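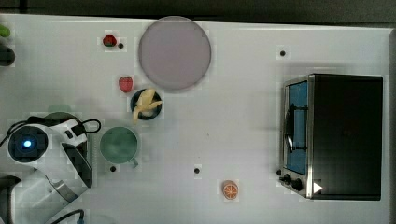 Table from above, with plate, bowl and cup.

Sat 25 November

Reading group notebook, children's classics. Present: Korkor, Tuncay, me (Lamisi). Nhyira sent her comments by mail.

We finished the second half of The Secret Garden. My copy is the old school edition, 264 pages, and Tuncay has the one with long notes, 354 pages, so we lost time again to find the same passage. Next time we give chapter numbers only.

Main point today was Mary at the beginning. Korkor thinks the author is too hard on her, calling her sour and plain so many times. I counted it as a strength - the reader is not asked to like her before she changes. Tuncay does not agree that she changes so much. He says she is still giving orders in the last chapters, only now people are happy to follow. 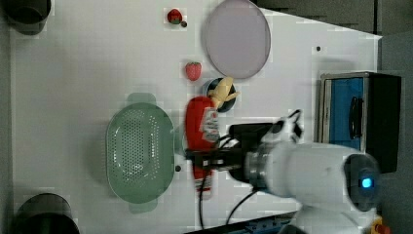 Ketchup bottle in the gripper.

Dialect: Nhyira had difficulty with the Yorkshire speech of Dickon and Martha, and so did I. Reading it aloud helped me. To do: make a short word list for the Posenville school before they start the book.

Colin gets too much of the ending. All of us felt this. Mary almost disappears from the last chapter, and Korkor wants to write her 500 words about that.
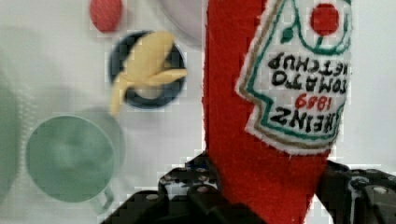
Theophilus still has my notes from August on A Little Princess. Ask him for them before we compare the two books.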